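September, notebook 4, run-off-road reconstruction

Carrying on from the last entry. The subject is the rural two-lane curve, one vehicle, no contact with other traffic, right-side departure into a ditch with a rollover at the end. Dario Russo surveyed the site and I have his points file. Lino Zuccaro has the vehicle data. My part is the speed at departure and whether the tire marks and the tumble distance agree with each other.

Curve radius first. Dario shot the inside fog line from the start of the curve to well past the departure point. A three-point chord calculation gave me a different radius depending on which points I picked, so I dropped that and fit a circle to the full set. The fit gives 700 ft over the middle part of the curve. The entry is flatter, and there is a short transition that the county drawing does not show. The drawing has one constant radius. I'm using the survey.

Superelevation at the departure point is 4 percent, falling toward the inside, measured with the digital level at three stations. Gualtiero Bassi asked whether the overlay had changed the cross slope. It may have, but the measurement is of the current surface and the overlay predates the crash.

Critical speed check on the yaw mark:

- Chord and middle ordinate taken from the first third of the mark only. Past that, the right front is off the pavement and the method doesn't apply.
- Radius of the mark comes out at 500 ft, tighter than the lane, as expected with a steering input toward the inside.
- Drag factor 0.70 from the skid tests on the same surface, plus 0.04 for the cross slope.
- S = 3.86 × sqrt(500 × 0.74) = 74 mph.

The 74 is sensitive to the middle ordinate, which was short. An error of half an inch moves the answer by a few mph. Dario measured it twice with the chord reset between, and both readings agree to a quarter inch. I still want a range in the report and no single figure.

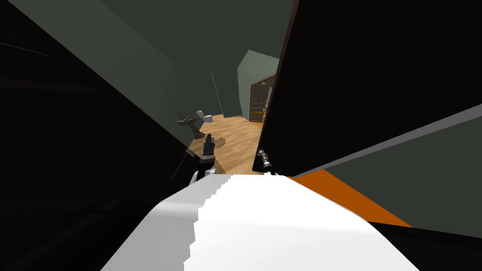 The striations in the mark are angled forward and outward, which says the wheel was rolling freely or nearly so. No braking evidence in the first third. Zuccaro's download has the brake switch off until 0.5 s before the trigger, which fits. The download also shows wheel-based speed, and that number can't be used raw once the car is in yaw. Noted in the margin of his sheet so it doesn't get quoted by itself.

Open item: the download stamps the event at engine on-time and has no clock time. Dispatch log and download can't be lined up to the second. It doesn't matter for speed.

**Ditch and rollover phase**

The ditch foreslope is steeper than 3:1 from the departure point onward. The trip point is a furrow on the backslope with a scuffed sidewall print and a gouge from the rim. After the trip there is a gap with no ground contact, then glass, then the first roof strike.

Trip to rest measured along the path: 132 ft. Drag factors for rollover on soil and grass are usually taken between 0.40 and 0.50. That gives:

- f = 0.40: sqrt(30 × 132 × 0.40) = 39.8 mph at trip
- f = 0.50: sqrt(30 × 132 × 0.50) = 44.5 mph at trip

Between the departure point and the trip the car covered 150 ft, sliding mostly sideways on gravel shoulder and then grass. With f = 0.45 through that segment, S² added is 30 × 150 × 0.45 = 2025. Combined with the trip speeds:

- low: sqrt(1584 + 2025) = 60.1 mph
- high: sqrt(1980 + 2025) = 63.3 mph

So the tumble and slide method gives 60 to 63 at the edge of the pavement, and the yaw method gives 74 at the start of the mark. These are different places on the path. The mark runs 85 ft on pavement before the edge. Scrub in yaw is less than full drag. At an effective 0.35, S² lost is 30 × 85 × 0.35 = 892, and going back from 63.3 gives sqrt(4005 + 892) = 70.0 mph. Still 4 short of the yaw figure, 7 short if I start at the low end.

Possible sources of the gap, in the order I'd check them:

1. Foreslope drop. I treated the path as level. The car lost elevation going down and gained part of it back on the backslope. Net effect is small, but it should be in the sheet.
2. Energy lost at the furrow. The method above takes nothing for the trip itself. Any allowance raises the departure speed and closes the gap.
3. Drag on the grass. The soil was firm when Dario was there. The trooper's notes say damp. A softer surface means more plowing and a higher f.
4. Path length. Scaled from the plan view, so the slope distance is slightly longer.

Tullio Sala ran the same inputs in Cirillo and got 72 at the start of the mark with the terrain mesh loaded. His mesh has 2852 points after thinning. I asked for a run with the unthinned mesh at the ditch bottom only, as the thinning rounds off the furrow and the trip comes late in his animation.

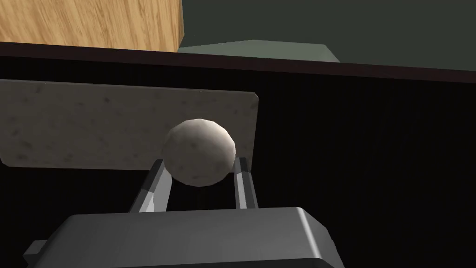

## Test plan for the grass drag factor

Leandro Zúñiga has booked the test sled with the Raltine load cell. Pulls to be made on the shoulder gravel and on the foreslope, parallel to the vehicle path and not straight down the slope. Notes for whoever goes:

- Zero the cell on the level before every set. It drifted last time.
- Log at the high rate, peak and average both. Last set only kept the average.
- Sled weight goes on the sheet each time, even if unchanged.
- Discard the first foot of each pull.
- 15 pulls total, split between the two surfaces, with soil moisture taken beside each lane.
- Cones and the sign truck have to be in place before anybody walks the shoulder. Sight distance from the entry side is poor.

A sled doesn't reproduce a tire plowing sideways, so the result is a floor for the grass figure. I'll use it that way.

Sheet changes made today: added the elevation term, split the off-road segment into gravel and grass (lengths still to come from Dario), and locked the radius cell to the circle fit. Old version kept under the same name with the suffix "a". Sala to send the new Cirillo run, Zuccaro to confirm the tire size against the door placard.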